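Keeping the yellow fingers honest: a talk with Jae-hoon Koo

6/14/22

Jae-hoon Koo looks after the hand-held grippers at Tridlow. He has 21 of them on his shelf, and each one has its own page in a paper notebook. I visited him in the small workshop behind the Seo building, and we talked for most of a morning while he worked.

The grippers go out to people's homes, where they are used for ordinary jobs with cloth and clothes, and later they come back to his bench. I asked him what he does first.

"I look at the number on the label," he said. "Before I touch any screw, I write the number. In May I repaired one gripper very nicely and wrote it on the page of another. It took me two days to understand my own mistake."

After the label he goes to the two round windows on the back plate. He wipes them with a dry cloth, always from the center to the metal ring. He does not like sprays. "The liquid goes under the ring and stays there. Then you have a cloudy window and you must open everything."

The fingers take the most time. He closes them slowly against a strip of paper and pulls. If the paper comes out on one side more easily than on the other, he loosens the finger, moves it a little and tries again. He does this 3 times for every unit, also when the first result is good.

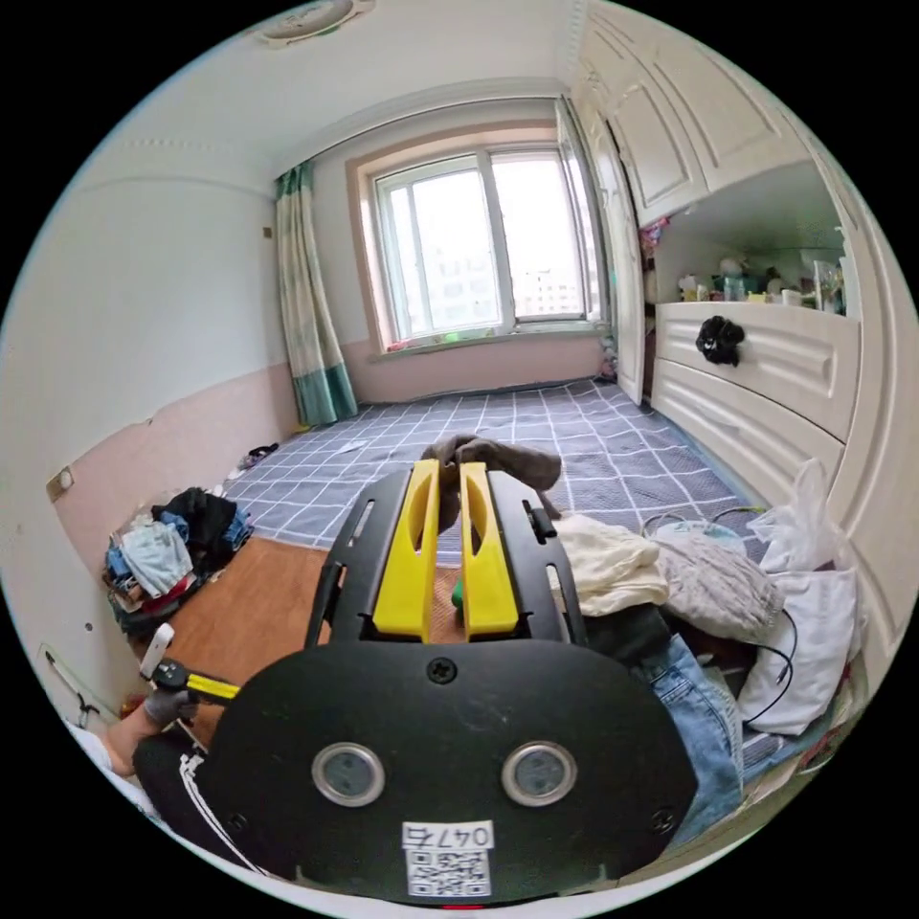
Unit 0476 in a bedroom, with both yellow fingers in place and a crumpled cloth just beyond the tips.

Bedrooms are harder on the tool than kitchens, in his opinion. "Fabric gives threads and dust. A thread is very thin, you don't see it, but it goes around the moving part and the finger becomes slow." He removes threads with tweezers under a lamp from Jelberg, which he bought with his own money and does not lend.

I wanted to know how often a finger must be changed. He opened the notebook and counted around 20 changes for this year. Most of them were for worn tips. One finger had a crack beside the long hole, and he keeps that one in a drawer to show to new colleagues.

He also told me about screws. His rule is to tighten by hand, wait, and then tighten again with the small Skemar driver. "People are strong when they are in a hurry," he said. "I have drilled out enough screws already."

Before a gripper leaves the bench, he opens and closes it 91 times. I asked why this number. He laughed and said that his first supervisor did it so, and he never asked.

While we were talking, a colleague brought in another unit with a stiff left finger. Koo turned it over, read the label and reached for his pencil.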